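Millalen Automation Board
Purchasing and Planning > Manipulation and Simulation
Thread: Budget split, arm hardware vs simulation licences, small kitchen-task lab

rojala
Posted May 19, 2023

I have to put a capital request in by August and would like a sanity check on the split before I commit to it. The lab does appliance interaction: knobs, oven doors, drawer and cabinet handles. One arm at present, shared by everyone.

Draft A: a second arm plus gripper and mount, no new compute. Simulation stays on the existing workstation.
Draft B: no second arm. Two GPU workstations, a Plerivon floating licence, and a contractor to clean up our kitchen assets.

The finance template has one line for equipment and one for software, and money can't move between them after approval. A mistake in the split is a mistake for the whole funding cycle.

Raimo Ojala

kerbweight
Reply

Draft A. Licences expire and an arm doesn't. If the grant dries up you still own a manipulator you can bolt to a bench, and it has some resale value. Ask anyone who let a floating licence lapse halfway through a thesis.

tare_and_zero
Reply

Disagree with kerbweight. An arm doesn't expire but its service plan does, and so does the controller support. We priced a Holzer unit last year and the quote looked fine until we added the pedestal, the safety scanner, the guarding, the spare fingers and the risk assessment. None of those were on the first page.

How many people are queuing for the arm you already have? If the wait is mostly for debugging, that work belongs in simulation and a second arm is an expensive place to do it.

rojala
Reply

Mostly debugging and reach checks. I pulled the booking log. 710 hours booked in the last cycle, of which 611 were tagged as setup, reach or debugging. The tags are self-reported, so read them accordingly.

The scene we use for reach checks on the range:

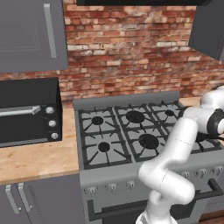

Sim kitchen, arm over the front right of the cooktop. Render from the current asset set.

The assets are good enough for reach and collision work. I am less comfortable with the contact side. Knob torque, detents and hinge friction are all defaults at the moment, which is where the contractor line in Draft B comes from.

regula_e
Reply

I do procurement for a group of similar size, so a few comments on the numbers as opposed to the robotics.

Your log makes a case for B on its own. A reviewer will ask why you want a second arm when most of the hours on the first could be moved elsewhere. Put that ratio in the opening paragraph of the request and attach the log as an appendix.

Split the contractor out of the software line. Asset work is a service in most finance systems, and if it sits under software it can be bounced back for reclassification. That cost us a full round once.

Ask Plerivon for the licence price at renewal in writing. The first-term price is the one everybody budgets for.

Regula Eder

kerbweight
Reply

611 self-reported hours tagged by people who know they'll be asked to justify robot time. I'd want that audited before hanging a capital request on it.

Also, the render. The front right of the hob is the corner you can least see from that view, with the arm sitting over it. If that is the viewpoint your policy gets, you have an occlusion problem, and you'll need a wrist camera or a second viewpoint. That's hardware. It should be in the budget under either draft.

rojala
Reply

Fair on the viewpoint. There is a second camera in the sim config which I didn't render. The real cell has only one fixed camera, so a second one with a bracket and calibration target goes on the list.

nullness_dev
Reply

Maintainer of the Nullness scene tools here, so weigh my opinion accordingly.

Before paying for asset cleanup, decide which joints you need. People send a whole kitchen to a contractor and get billed for every hinge in it. In that render there are wall cabinets, base cabinets, a toaster oven with its own door and knobs, and the range. If your tasks are range knobs and the oven door, specify those and freeze the rest as static geometry. You can unfreeze a cabinet later if a task calls for it.

Second, measure before you model. A cheap torque gauge and an afternoon on the real stove will give you better knob parameters than a contractor guessing from a product sheet. We ask for three things per joint: breakaway torque, running torque and travel limits. Detent positions too, if it has them.

tare_and_zero
Reply

Seconding the gauge. We did ours with a hand-held force gauge on a lever arm of known length. Repeatability was poor on the first knob until we clamped the gauge in a guide. The default friction had been well under the measured value on every knob we tested, and policies tuned on the defaults stalled on the real one.

I'd also drop one of the two workstations. One good machine and a pot of money for cloud bursts covers most groups your size, provided your IT people allow cloud spend at all.

kerbweight
Reply

Cloud spend is operating money in most places. You can't put it in a capital request. That is exactly the trap with Draft B: half of it isn't capital.

regula_e
Reply

Kerbweight is right on that one. Check the local rule. Where I work, prepaid compute credits with a fixed term can be capitalised along with the hardware, but pay-as-you-go cannot. Your finance officer will have a view, and it is better to hear it before submission.

rojala
Reply

Checked. Prepaid credits don't qualify here, so cloud is out of the request entirely and both workstations stay in.

Draft C, then:

Equipment: two workstations, one fixed camera with bracket and calibration target, one wrist camera, torque gauge and clamp, spare gripper fingers for the existing arm.
Software: Plerivon floating licence, renewal price to be confirmed in writing.
Services: asset work restricted to the range knobs and oven door.
Deferred: second arm, to be revisited once the booking log has been kept properly for a full cycle.

I've also allowed 19 per cent contingency on the equipment line for freight and exchange rate. The camera supplier invoices in euros.

kerbweight
Reply

Better than B. I still think you'll be back here asking about a second arm, and by then the lead time will be worse. Get a quote now and attach it with an expiry date – it costs nothing and it sets the figure for next time.

nullness_dev
Reply

Agree on getting the quote. On services, write the acceptance test into the contractor's scope: each modelled knob within an agreed tolerance of your measured torque curve. Otherwise you'll be accepting it on how it looks.

regula_e
Reply

Nineteen per cent will be queried. Show freight and currency as separate allowances with a one-line basis for each. A single contingency figure tends to get trimmed on sight.

rojala
Reply

Will split it. Holzer have been asked for a quote on the arm with pedestal, scanner and guarding itemised. I'll post the totals once Plerivon answers on the renewal price.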